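Wiping down the counter and the drinks shelves

A white counter shows everything, and the one by the drinks shelves gets the worst of it. Sticky rings come first, then dust settles on the rings. Do the counter before opening and again after the lunch trade.

Use a soft cloth, folded in four. Turn it to a clean side when one side is grubby. Warm water with a drop of washing-up liquid is enough for most marks. Leave dried cola under a damp cloth for 8 minutes and it will come up without scrubbing. Scouring pads dull a matt surface, and the dull patches then hold dirt.

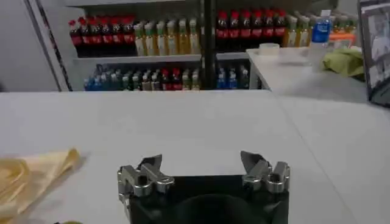

Wipe from the back edge towards you. Go over any seam in the top twice, once along it and once across. Finish with a dry cloth.

Don't leave a damp cloth bunched up on the counter overnight. It goes sour, and a coloured one can mark the surface. Rinse it, wring it and hang it over a rail.

For the shelves, take the bottles off one row at a time and stand them on the counter in the order they came. Wipe the shelf, then the bottoms of the bottles. Put them back with the labels facing out and the shortest dates at the front. Keep colas together and the pale drinks together, so that gaps are easy to spot from the till.

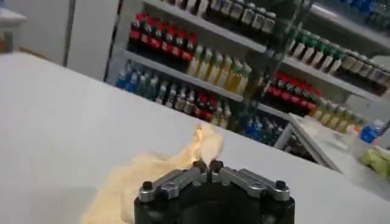

Gonurberg Shop & Home Notes, No. 156

Glass fronts want a separate cloth. One part white vinegar to four parts water does the job, and a drop of washing-up liquid in it will only leave smears. Spray the cloth, keeping the bottle well away from price tickets.

Wash cloths at 60 degrees without fabric softener, which stops them soaking anything up. Old cotton pillowcases cut into squares make good spares.

Leire Villanueva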